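Fruit tray

A fruit tray is a shallow, open dish used for holding fresh fruit on a table, sideboard or kitchen bench. It differs from the fruit bowl mainly in its flat bottom, which lets apples, pears and the like sit side by side and keeps the ones underneath from being squashed – a great comfort to anyone who has ever found a forgotten plum at the bottom of a deep bowl.

Trays are made in wood, cane, enamel, glass and plastic, and most are rectangular or oval. Dark colours have long been favoured, as a red apple shows up so nicely against black. Low, sloping walls stop round fruit from rolling away while still leaving room for the fingers.
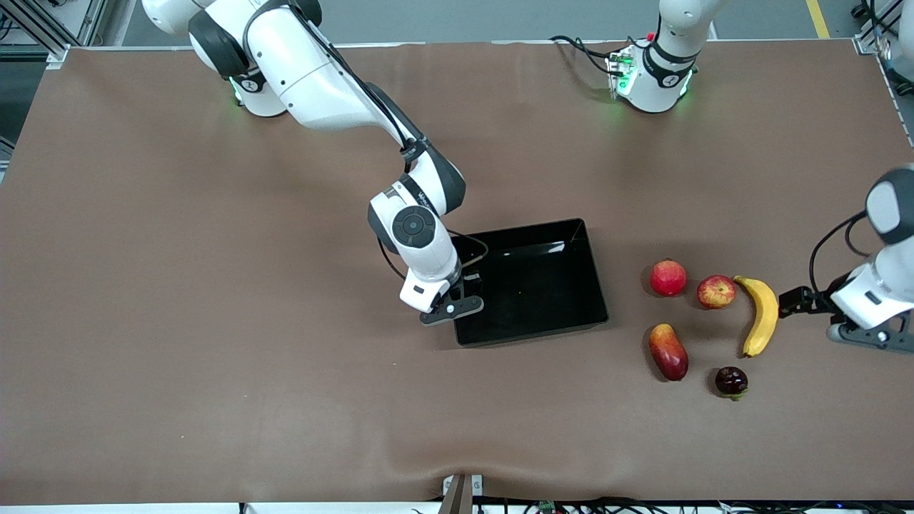 The cloth underneath matters nearly as much as the tray. Plain fabric in brown, cream or grey is the usual choice, and a few soft wrinkles do no harm at all. In her household guide The Pedholm Table, Hanna Pylypenko suggests laying the fruit out on the cloth first, looking each piece over for bruises, and only then filling the tray, with the heaviest fruit in the middle and the softest near the rim.

A tray for a small family usually holds one layer and is best refilled every 3 days or so. Plastic ones need only warm soapy water and a soft cloth, although a glossy finish will show every scratch if it meets a scouring pad.

See also: Fruit bowl; Tablecloth; Centrepiece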